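Up before six and wide awake, which never happens in July unless there is something to look forward to. Today was the first proper day of the choir week at Mundden, and I have sung myself hoarse and I'm so happy!

We started with warm-ups on the grass, all 63 of us humming at the cows over the wall. Then straight into the Riquelme piece, the one I'd been dreading since the parts came through the post. It's wonderful. On paper it looks like a spilled box of pins, but once the basses come in underneath, everything locks together and you can feel it in your ribs. I got the high entry on page nine wrong twice and then right four times, so I'm calling that a win.

Yasaman Bagheri is taking the altos. She makes us speak the words first, quite slowly, like reading to a child, and only then lets us have the notes. I'm going to try that at home with the Thursday lot – no, they'd mutiny. I'll try it anyway.

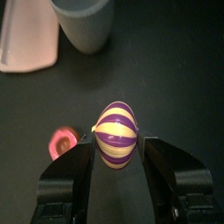
Lunch was soup and a great slab of seedy bread, and I sat with Vlasta Begović, who has come all the way from Rallen by train with one tiny bag and a tuning fork. She's been to this week more times than she can remember and told me which showers run hot (the far end, go before seven). She also says the church at Veken, where we give the concert, holds 300 and has an echo so long you can sing a chord with yourself. I can't wait to hear it.

Afternoon was sectionals, then the whole piece through without stopping. Ragged in the middle, but the last page – oh, it was lovely. A really long quiet after it, and then somebody's chair creaked and we all fell about.

Must remember: pencil, throat sweets, second jumper for the evening. Ring Mum tomorrow at teatime.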